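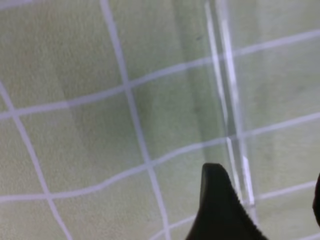

Section 3: Setting up your Zeva sewing machine for quilting

Revised February 3, 2024

If you have been following along from Section 2, your Zeva is out of its box, the packing tape is off, and you have had a little play with the power switch and the light. Lovely. Now we can get it ready for patchwork and quilting, which asks a bit more of a machine than taking up a hem does. Set aside a quiet hour for the first go, with a cup of tea somewhere it can't be knocked over the controls. After that you will find the whole thing takes as long as it takes the iron to warm up.

Everything in this section applies to the standard Zeva and to the Zeva 400. Where the two differ, we say so at the step.

What you will need

The machine, with its power lead and foot pedal
The clip-on Gilmartin extension table (packed flat underneath the machine in the box)
The quarter-inch foot and the walking foot, both in the accessory drawer
A new needle, size 80/12 for piecing or 90/14 for quilting through wadding
Cotton thread and an empty bobbin
The small screwdriver
Two scraps of plain cotton and a scrap of wadding, each a bit bigger than your hand

If you bought the Flasenis thread stand as an extra, have that to hand as well. It has its own steps further down.

3.1 Choosing where to put the machine

Any steady table will do. Kitchen tables are usually splendid, and old desks are better still if your knees will fit under them. Folding tables can be all right for piecing, but they do bounce once you start sewing quickly, and the bounce gets worse with the weight of a quilt pulling on one side.

1. Place the machine so the needle is straight in front of you when you sit down. Most people put the middle of the machine in front of them, and then spend the afternoon leaning to the left.

2. Leave clear space to the left of the machine and behind it. A quilt needs somewhere to go, and if it drops off the back of the table it will drag on your stitches. Pushing the table up against a wall helps a great deal.

3. Check that all four rubber feet are touching the table. If the machine rocks, turn the front right foot until it stops.

4. Run the pedal lead down behind the table and put the pedal where your foot rests naturally. On polished floors, a scrap of non-slip rug underlay beneath the pedal will stop it creeping away from you.

CAUTION: Do not plug the machine in yet. Keep it unplugged until you reach 3.5.

3.2 Fitting the extension table

The table gives you a flat surface level with the bed of the machine. You can quilt without it, and plenty of us did for years, but your shoulders will thank you for the extra five minutes.

1. Slide the accessory drawer off to the left. It comes away in one piece and can sit on the windowsill until you want it again.

2. Turn the extension table upside down and fold out the legs until each one clicks. They are a little stiff when new.

3. Turn it the right way up and slide it on from the left, keeping it level, until the slot closes round the free arm.

4. Run your hand across the join. It ought to feel smooth. If the table sits higher or lower than the machine, screw the ends of the legs in or out, going round all of them in turn a little at a time.

Note: The table is meant to carry fabric. Please don't lean on it when you stand up, and don't leave the iron on it, even for a moment.

3.3 Changing the needle

We do nag about needles. A blunt one is behind a surprising share of the letters we get about skipped stitches, so if you can't remember when you last changed yours, treat yourself to a fresh one before you begin.

1. Turn the handwheel towards you until the needle is at its highest point. Always turn it towards you, never away.

2. Lay a piece of paper over the hole in the needle plate.

3. Hold the old needle with one hand and loosen the clamp screw with the other. Half a turn is plenty.

4. Take the new needle with its flat side facing the back, push it up as far as it will go, and tighten the screw. Firm is fine. If you have to grit your teeth you have gone too far.

CAUTION: Used needles should go into a lidded tin or an old pill bottle before they go in the bin.

3.4 Winding the bobbin and threading

Threading is described fully, with the numbered guide marks, in Section 2, so we shan't go through the whole path again. There are just a few things worth doing differently for quilting.

1. Use the same thread in the bobbin as on top for your first project. Mixing threads is great fun later on, but it makes the tension much harder to judge while you are learning the machine.

2. Wind the bobbin at a medium speed. The machine has to be plugged in and switched on for this, so if you have no wound bobbin left from Section 2, do your winding now with the presser foot up and the needle unthreaded, then switch off and unplug again.

3. Wind two or three bobbins before you start a large quilt. Running out halfway through a row is very dispiriting.

4. Raise the presser foot before threading the top. If the foot is down, the thread will ride over the tension discs without going between them, and you will get a great tangle of loops on the underside.

Using the Flasenis thread stand

Large cones are too heavy for the spool pin, so they stand behind the machine.

1. Put the stand directly behind the spool pin, a hand's width away.

2. Pull the upright to its full height and swing the loop round until it is over the cone.

3. Bring the thread up from the cone, through the loop from back to front, and down to the first guide on the machine. From there, thread as normal.

3.5 Choosing the foot and the stitch

For piecing, which is to say sewing patches together, fit the quarter-inch foot. For quilting through all the layers, fit the walking foot.

1. Press the lever behind the foot holder and let the old foot drop away.

2. To fit the quarter-inch foot, set it under the holder and lower the lever until it snaps on.

3. To fit the walking foot, remove the whole holder with the screwdriver. Hook the arm of the walking foot over the needle clamp screw, seat it against the bar, and tighten the side screw well.

4. Turn the handwheel towards you through one complete stitch, by hand, and watch that the needle passes cleanly through the foot.

5. Plug in and switch on. Choose the straight stitch in the centre needle position. Set the stitch length to 2 for piecing or 3 for quilting. On the Zeva 400, press the quilting button once and the machine will remember both settings for you.

CAUTION: Use only the straight stitch in its centre position with the quarter-inch foot. A zigzag will bring the needle down on the metal and break it.

3.6 Your test piece

Please don't skip this, however much the good fabric is calling to you.

1. Put the two cotton scraps together with the wadding between them, like a small sandwich, and pin at the corners.

2. With the walking foot on, sew a straight line from one side to the other at an easy pace. Let your hands guide the fabric and let the machine do the pulling.

3. Turn the sandwich over and look at both sides in good light. The stitches should look alike.

If the bobbin thread is showing as little dots on the top, lower the tension dial by half a number and sew another line. If the top thread is showing underneath, raise it by the same amount. If there is a bird's nest of thread below, take the top thread out altogether and thread again with the foot raised.

4. When you are happy, write the tension, stitch length, needle size and thread on the scrap in pencil, and keep it in the accessory drawer. Next June, when you come back to a quilt you put away at Christmas, you will be very glad to find it.

If the machine still isn't behaving after three tries, have a look at the table of common troubles in Section 7, or write to the Rultemis help desk quoting guide number 3478 and enclosing your test piece. We can tell a good deal from a scrap of stitching, and we will post it back to you with our notes.

Section 4 covers basting, rolling a large quilt to fit under the arm, and sewing your first long lines.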